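Working With the Grippers: Automation and the Demonstration Team at Tulent

Student project report, Work and Technology module
Ghazal Ghaffari and Csaba Boros
Submitted Jan 6, 2023

1. What we set out to do

Our brief was to find a workplace where automation was changing somebody's job and to ask the somebody about it. Most of our year went to warehouses. We went to Tulent, a small firm that prepares training material for household robots, on the grounds that it was two bus stops away and answered its email.

Tulent's staff show robots how to do ordinary chores. They strap a gripper to each forearm and then pick up, put down, turn over and tidy away the sort of things found in any kitchen, using the grippers' fingers in place of their own. The recordings go to a customer, Lorente, whose robots are meant to learn from them. So the people we met are employed to be copied. We expected them to have strong feelings about this. They did, though mostly about the straps.

2. How we did it

We spent 10 working days at the site and interviewed 6 members of staff, some of them twice. We also read the task sheets and the shift log, a document of 56 pages in which the word "cup" does a great deal of work. Sandamali Wickramasinghe, who runs the floor, let us sit in on two planning meetings and asked only that we stop leaning on the cabinet.

3. The work itself

A session starts with a task sheet. It might ask for a cup to be moved from one side of the table to the other, or for a cloth to be folded in half. The demonstrator does it, resets the table and does it again with the cup somewhere slightly different. Kianoush Jalali had the highest number of accepted recordings in the month before our visit, 782, and did not want a fuss made of it.

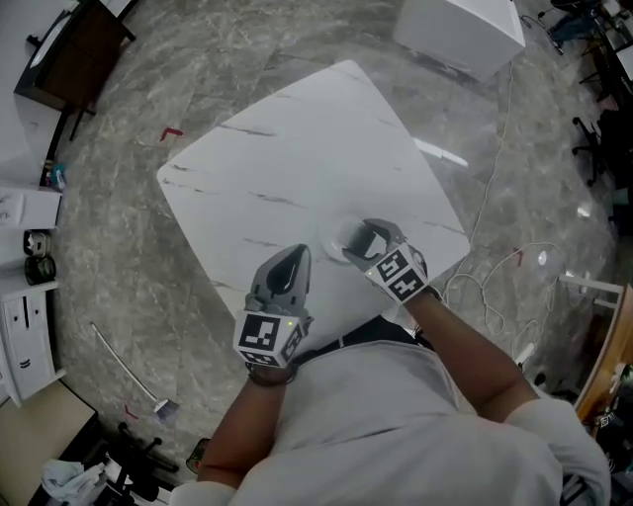
The hard part, everyone agreed, is slowing down. A hand knows what to do with a cup and gets on with it. A gripper has two fingers and no opinions, so each movement has to be decided. New starters tend to rush, and rushed recordings are sent back. Arash Kazemi told us it took him a fortnight to stop trying to catch things. He also said he had begun loading his dishwasher at home as though someone would be checking, and that his family had mixed views on the results.

Glass is unpopular. So is anything soft. There is a standing argument over whether a demonstrator should leave a fumble in and recover from it, as a person would, or stop and begin again. The task sheets say begin again. Kianoush thinks this is a mistake, and that a robot which has only ever seen things go well is going to have a terrible first week.

4. What has changed for staff

Before the gripper work came in, the same team tested kitchen goods for a catalogue company, Brarelberg. Three of the people we interviewed had done that job. They described it as duller but easier on the shoulders. Forearm and shoulder ache came up in every interview we held, and breaks are now taken by the clock, after a period when they were taken by whoever complained first.

Pay is slightly better. Skill is harder to judge. Staff felt they had become good at something, but were unsure what to call it on a job application. Sandamali's suggestion is "manipulation specialist", which Arash says makes him sound like someone you shouldn't lend money to.

The other change is in who decides what good work looks like. At Brarelberg a tester wrote a report and argued for it. Now a recording is accepted or rejected by checking software called Sirano, which gives a code and no reason. Staff keep their own handwritten guide to what the codes probably mean. We found this guide more useful than the official one, and so does management, which has photocopied it.

5. Will it put them out of work?

We asked everyone. Two said yes, eventually. Three said there would always be another chore. The last said that having watched the customer's robot attempt a tea towel, she was planning her retirement as normal.

Our own view is less settled than we hoped. The work depends on the robots being bad at things, and the aim of the work is to make them better. Contracts at Tulent run to the end of February and are then renewed, or so far have been. We think the uncertainty matters more to staff than the robots do, and it was there in the catalogue days as well.

6. Limits

Our sample was small and all from one site. Csaba tried the grippers for an afternoon and may have become too sympathetic. We did not speak to Lorente, who replied to our questions with a brochure.

Recent student projects

Self-checkouts and the people who stand beside them
Night shift at an automated bakery
Who talks to the booking system? Reception work at two dental surgeries
Library sorting machines: a follow-up study
Guidance on writing up interviews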